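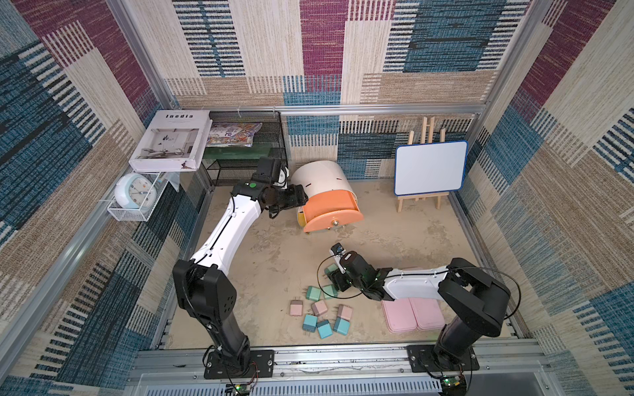
A copy of "Inedia" on the rack in the corner.

I went on vacation in January to learn to sail, and by the second morning I had been asked four separate times how my body was feeling. My body was feeling fine. It was wondering when somebody would hand it a rope.

The place was called Omberg Sailing and Renewal. When my brother-in-law went there years ago it was called Omberg Sailing, and he came home with blisters, a sunburn in the shape of a life jacket and the ability to bring a small boat back to the dock he had left from. I wanted the same, minus the sunburn. What I got was a week in which sailing took place between 10:30 and noon, wind permitting, and the rest of the day was devoted to preparing for it or getting over it.

I should say that I have no quarrel with yoga. My wife has done it for years and can put on her socks standing up, a thing I gave up on some time ago. My quarrel is with the schedule. There's a kind of trip now, and you'll know it if you've looked at a brochure lately, where you sign up for one thing and are given a little of it, wrapped in a great deal of something else. Kayaking and mindfulness. Climbing and gratitude. I saw one for horseback riding and sound baths, and I'd like to hear from the horses on that.

At Omberg the day began at seven with stretching on the deck. Then came breakfast, which was silent. Then there was an intention circle, where each of us said what we hoped to bring to the water. A man from Ohio said he hoped to bring curiosity. I said I hoped to bring the boat back, and the facilitator wrote it down.

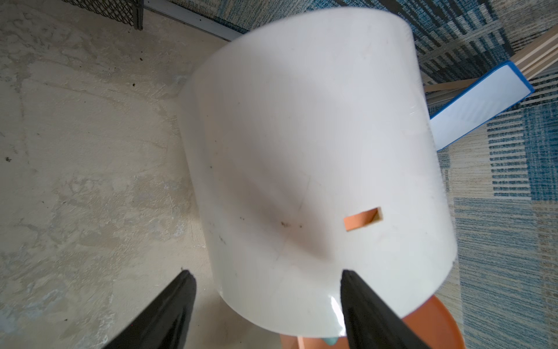

By the time we were in our life jackets it was past ten-thirty, and in that part of the coast the wind is best early. Anybody could see it. You'd stand there on your mat at seven in the morning with one leg in the air, and behind the instructor's head the bay would be all whitecaps, with the local kids out in their beat-up dinghies going like crazy. By eleven it was a plate. We drifted. Our sailing coach, Tonantzin Arriaga, who is one of the best teachers I've had in anything, spent most of Tuesday's session explaining in theory what we'd be doing if there were air to do it with.

I asked her at lunch (lunch was allowed to be loud) why we didn't just swap the two halves of the morning. She said she had suggested it every season since the name changed. The guests who come for the stretching like to do it at sunrise, she said, and there are more of them every year, and they're very nice, and some of them don't care to get in the boats at all. She taught twelve people at a time in the old days. My week there were three of us who wanted the tiller. The others were happy to ride along with their eyes closed.

So I can't even be properly angry at the management. They're selling what people buy. I've talked to enough outfitters to know that a week of plain instruction, with bunk beds and a chalkboard, is a hard thing to fill. Mojtaba Karimi runs the boat rental in Astport, two coves down, and used to run a sailing school there. He told me he closed the school when he noticed that people would call, ask about the lessons, ask about the food, and then ask whether there was "anything for the mornings." He said there was. There was sailing. They'd thank him and hang up.

What bothers me is what the word "active" has come to mean. An active vacation used to be a warning. It meant you would be bad at something, in public, for days, and that you'd eat dinner with your elbows on the table because your arms had quit. You came home tired and slightly more competent. Now it means there will be leggings. The effort is measured out in portions small enough that no one ever reaches the awkward part in the middle, where you know enough to be frightened and not enough to be any use. That part is where you learn, as far as I can tell. It's miserable and it takes about three days of doing nothing else, and you can't get through it in ninety-minute sittings with a cucumber drink at the end.

I learned to ski that way, in jeans, from an uncle. I don't recommend the jeans.

The defense I hear is that people are worn out. They get two weeks off a year, if that, and they don't want to spend one of them getting yelled at about a mainsheet. Fair enough. I was worn out too. But the thing I remember from that week, the only stretch when my head was really empty, was Thursday afternoon, when I skipped Breath and Stillness and paid Karimi for one of his own boats. The wind came back up. I sailed it out past the marker, got the turn wrong and went in. Then I climbed back aboard and got it wrong again. For a good hour I did not have one thought about work, my knees or my inbox. I couldn't have told you my intention if you'd held me under, which the boat was seeing to.
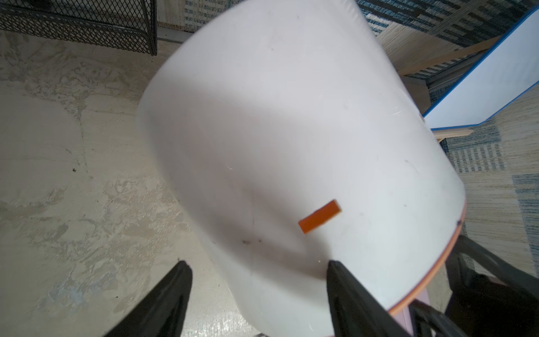 A small orange tag on the white container.

When I got back, soaked, the others were coming out of the session looking rested. The man from Ohio asked if I'd had a nice time. I said I had fallen in twice. He looked at the bay for a while and asked what the boats cost.

I have a modest proposal for Omberg and its many cousins. Offer both, and let people choose by the day. Put the sailing where the wind is. Let those who want the deck at sunrise have the deck at sunrise, and let the rest of us be out there behind the instructor's head, tangled up and swearing. We'll try to keep it down during breakfast. And for whoever writes the brochures: if the word "sailing" comes first in the name, I'd like it to come first in the morning too.

I've already booked for next year, by the way. Not at Omberg. Karimi says he might do a week of lessons if he can get enough people, and so far he has me and Ohio.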